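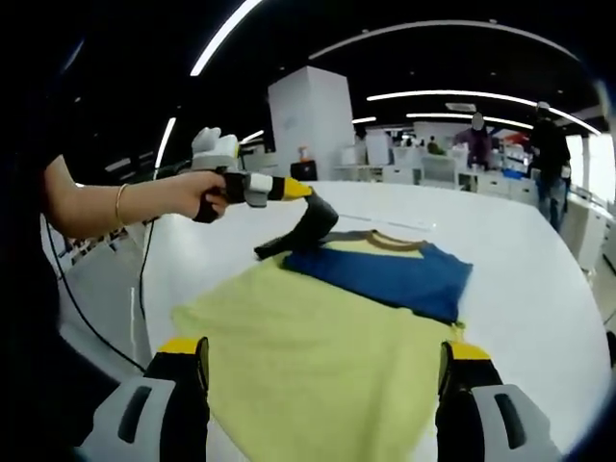

MURISTHORPE, October

The sleeve is where most people go wrong. They take a sweater by the shoulders, lay it down, and fold the body first, and then the two sleeves are left hanging outside like something forgotten. I did it in this way for 30 years. My mother did it also, and I never thought there was a question in it.

I began to think about folding when I moved to Muristhorpe, into an apartment with one closet and 2 shelves. In my old home there was a wardrobe with room for everything, and a sweater could lie in it as it wished. Now each piece needed a size. I bought a set of shelf boxes called Zullix from a shop in Mirbridge and discovered that my winter clothes, folded in my usual manner, were too wide by the width of my hand.

Sleeves first, then. The garment lies on the table with its front down. You lift one sleeve near the cuff and bring it across the back, so that it rests flat and does not cross the middle. Then you do the other one. If the sleeve has turned around itself, you must put it straight before you let it go, or the twist will stay inside the fold and make a hill. Only after this do you touch the body.

Color makes the work easier. A sweater of one dark color hides its own lines, and I often lose the place where the sleeve joins the shoulder. A garment made of blocks is much kinder. Where blue meets yellow there is already a straight line, and the hand follows it without measuring. Pale yellow-green next to royal blue, with charcoal beside them, is a combination I would not have chosen for myself when I was younger, but I have become fond of it. It is cheerful on a shelf in February.

The neckline asks for some attention. I like it to finish at the top and be visible, because a collar tells you quickly which garment you are looking at. A collar with a trim in another color, tan for example, is better still. When you make the last fold, hold the collar with two fingers and let it keep its curve. Pressing it flat gives a crease that shows when you wear it.

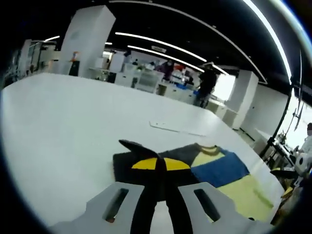 A large table changes everything. For years I folded on the bed, which is soft, and the cloth sinks into it and moves with the blanket. A hard, smooth surface lets you pull the fabric a little and see it stay. White is best, in my opinion, as every edge of the garment can be seen against it. Fuzzy fabrics need this more than others. They hold on to themselves, and a wrinkle in the lower layer is not felt from above until you stroke the whole piece with an open palm.

Daylight helps as well. Under a lamp I cannot separate charcoal from black or navy, and I have put many things on the wrong pile.

My neighbor's shop, Owen, which sells knitwear near the station, keeps its stock in piles of 8. I asked why, and the answer was that the ninth sweater always falls. At home I stop at five. The lowest one in a tall pile gets flat and tired, and I never wear it anyway, for I am too lazy to lift the others.

There are garments I do not fold at all. A very thin blouse goes on a hanger. A heavy cardigan I roll, with the buttons inside, and it stands in the box like bread. For a hooded top I lay the hood down over the back before the sleeves come in, which makes a thick place at the top, and I have not found a good solution for it. Perhaps a reader has one.

The Zullix boxes now close. It took me one long afternoon, with the radio on and the window open, and I finished with one sweater too many for the shelf. It lies on the chair, folded sleeves first, until I decide.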